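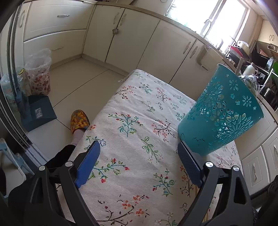

When does the Barnthorpe library branch close for repairs? The last day of regular service is Monday, 21/12/2020, and the building on Skenside Road will stay shut until the new heating system has been put in and tested.

The town announced the closing last week after a second boiler failure in a month. Staff had been running space heaters in the children's room since Thanksgiving, and the reading room upstairs was already off limits in the mornings. The old boiler dates from the building's last major renovation and parts for it are no longer made.

Tawfik Mechanical has the contract. The company will pull out the boiler and most of the pipe in the basement, then put in two smaller units that can be run separately. The radiators on the ground floor are staying. Those upstairs will be replaced, along with the valves, several of which have been stuck open for years — regular visitors will know the windows on that side are often cracked open in the middle of winter.

No reopening date has been set. The town's notice says only that the work is expected to run into the spring and that updates will be posted on the front door and on the library's web page.

Due dates on all items checked out from Barnthorpe have been moved to the end of the closing, and no fines will be charged in the meantime. Anyone who wants to return books sooner can use the drop box in the parking lot, which will be emptied on weekdays. The box takes books and discs only. Puzzles and board games should be kept at home until the branch is open again.

Holds can be picked up at the side window of the town hall annex, 29 Mill Street, from 10 a.m. to 4 p.m. on weekdays. Patrons need to call ahead and wear a mask. The annex has shelf space for 1,000 items, so holds not picked up in a week will go back into storage. A small set of picture books and large-print novels, 100 titles in all, will be kept there for people who would like to take something without placing a hold first.
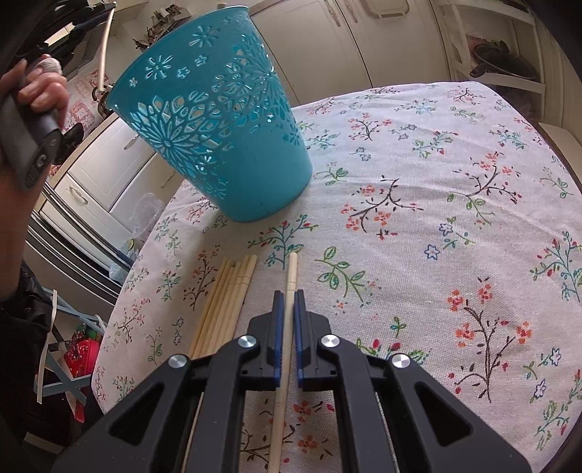

Chae-won Hong wrote to the town to say that a week is too short for people who depend on the bus, which now stops near the annex only on Tuesdays and Fridays, and asked for the limit to be doubled. The town replied that staff will hold items longer for anyone who mentions it on the phone.

Public computers will not be available during the closing. The wireless signal will be left on as long as the power is, and it can usually be picked up from the parking lot. There may be short outages while the electrical work is being done.

The tax forms that are normally set out in the front hall after New Year's will be at the annex window instead. The seed exchange is on hold, and the January book group will meet by phone. Members should have received the number by mail — those who haven't can leave a message on the main library line.

Donations of used books are not being accepted at either address. Several boxes have been left by the back steps since the notice went up, and the town is asking people to stop, as the steps will be used by the work crew.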